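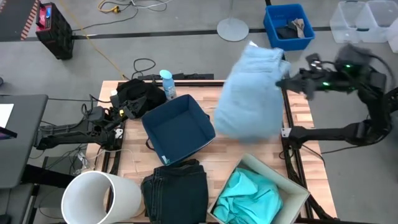 Figure 1. Two-arm workstation with a folded towel in the right gripper.

Laundry Handling by Robot Arms: Report on a Demonstration Visit to Tridlow

Course project in Automation and Work, group report
Date of visit: 8 October 2020

1. Purpose of the visit

The project group was asked to observe a working automation system outside the university and to report on how it was set up, how it was run, and what questions it raised for the course. The group chose Tridlow, a workshop that develops handling methods for soft household goods. Most of the systems studied in the first part of the course moved rigid parts such as boxes, castings, and bottles. Cloth was selected as the subject of this visit so that the group could compare the two.

A total of 19 students attended. The group was received in the assembly hall, given a safety briefing, and then shown the demonstration in two sessions with a break between them. Students stood behind the floor marking during both sessions and did not operate the equipment.

2. Arrangement of the workstation

The workstation consists of a wooden table with a black aluminum rail along each side. One robot arm reaches in over the table from the left and another from the right. Both are black, and the gripper on the right arm carries small green indicator lights (Figure 1). The host explained that the side mounting keeps the middle of the table open for the goods and allows either arm to be removed for service without moving the other.

The goods used in the demonstration were ordinary ones. They included a light blue towel, a pair of dark blue jeans folded into a rectangle, and a crumpled black garment. Two open fabric storage bins stood on the table, a navy one in the center and a beige one with a teal garment in it toward the front. A spray bottle and a white bucket were also on the table. According to the host, objects of this kind are left in place on purpose, as a household table is seldom clear and the arms must be able to work among them.

3. The demonstration

The task shown was the transfer of folded items into a bin. The right arm lifted the towel and carried it over the table while the left arm stayed low at its own side. In other runs the left arm was used to hold the bin. The sequence was controlled by a program called Husteseo, which the staff at Tridlow have been developing since May. It selects a grasp point, checks the grip after lifting, and returns the item to the table if the check fails.

The group recorded 31 transfers over the two sessions. Of these, 20 were completed at the first attempt. The remaining transfers needed a second grasp or were stopped by the operator. Towels gave the least trouble. Jeans were heavier and held their fold well, but the gripper tended to take only the top layer, and the fold then opened during the lift. Loose garments were the most difficult, and the staff did not claim to have a general method for them.

The operator also showed the effect of speed. When the arm was moved quickly, the hanging part of the towel swung and arrived at the bin out of line with the gripper. At the lower setting the towel settled before release. A single transfer at this setting took up to 2 minutes, including the check.

4. Discussion

Three matters were raised in the question period.

The first was the choice of gripper. Members of the group had read the Wibisono exercise in the course reader, in which a suction tool is used for flat packages, and asked whether suction had been tried. The host replied that it had been tried early on and given up, as most fabrics let too much air through.

The second was cable routing. A loose bundle of black cables hangs from the left side of the station and loops down over the table edge. The group asked whether this limits the motion of the arm. The staff confirmed that some positions are avoided in the program for this reason and that a fixed cable guide is planned.

The third was the place of the human worker. In its present form the station needs a person to load the table, to judge whether the result is acceptable, and to step in when a grasp fails. Opinions in the group were divided as to whether this should be called automation or assisted work. The course definition allows either reading.

5. Limits of this report

The transfers were counted by hand, and the order of the items was decided by the operator. The figures should therefore not be compared directly with those from the Trondska conveyor study, where the order was random. The group did not have access to the program's own records.

6. Further work

The group proposes a second visit after the cable guide has been fitted. The same three kinds of item should be used, in an order drawn up beforehand, and the reason for each stop should be written down at the time. A request for this visit has been sent to Tridlow through the department office.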